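Bin Picking by Subscription: Zenlow Offers Its Piece-Handling Service to Smaller Warehouses

A package from Brerkgate aims at operations that have so far done all their picking by hand 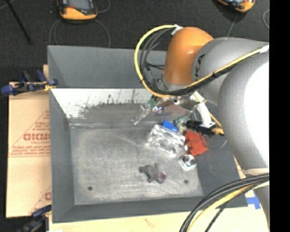
Zenlow, the piece-picking service sold by Brerkgate, is offered to warehouses that handle mixed small goods and do not employ automation engineers of their own. The customer supplies the floor space, the power and a representative selection of stock. Brerkgate supplies the arm, the gripper, the software and a fixed term of support. Much of the work before installation is done on a plain bench cell, where a robot arm reaches into a scuffed gray metal bin and the cabling is held to the arm with small black ties and white tape. The goods are chosen to be awkward. A shiny, crinkled silver item lies beside a bright blue block and a crumpled red-orange piece that resembles cloth, and a small gray figure sits apart from the rest on the bare metal. Reflective surfaces and soft shapes are the two categories that prospective customers ask about most often, and Brerkgate is right to begin with them.

The service is sold in two tiers. The first covers a single station working from one bin to one outfeed. The second adds a barcode check and a connection to the customer's order system through Traro, a separate program that Brerkgate licenses and supports. Most sites with more than one shift will want the second tier. Without Traro, a member of staff must confirm each order by hand, and much of the expected saving in labor is lost.

Before a contract is signed, the customer sends samples of up to 1390 stock items for assessment. Each item is attempted repeatedly and placed in one of three groups: accepted, accepted with conditions, or declined. The resulting report is the strongest part of the offer. It is written in ordinary language, it lists the declined items first, and the customer keeps it whether or not the purchase goes ahead.

At the Dewan distribution site, which handles household goods and toys, 82 percent of the items submitted were placed in the first group. Thin flat packets and loosely filled bags made up most of the remainder. Dewan has kept those lines at a manual station next to the robot and reports that the arrangement suits its staff. The station began regular work in May and now completes roughly 1000 picks in a shift, a modest figure by the standards of large fulfillment centers but sufficient for a site of this size.

Several points deserve attention before purchase. The bin must be firmly fixed in place, and any change to its position requires a short calibration that trained staff can carry out themselves. Lighting should be even. Bare metal bins are durable and easy to clean, but they return glare to the camera, and Brerkgate recommends a matte liner where clear or glossy packaging is common. The liner is not included in either tier. Replacement gripper parts are covered for the first year only — a term that buyers with heavy daily use should try to extend.

Training takes place at the customer's site and is aimed at shift leaders. It covers clearing a stalled pick, restarting the cell safely and adding a new stock item. The written manual is thorough, although its section on Traro assumes some knowledge of order systems and would benefit from more worked cases.

Support is provided by telephone and remote connection during business hours. Evening cover costs extra and must be requested when the contract is drawn up. Sites that run late shifts should settle this point early, along with the notice period for moving from the first tier to the second.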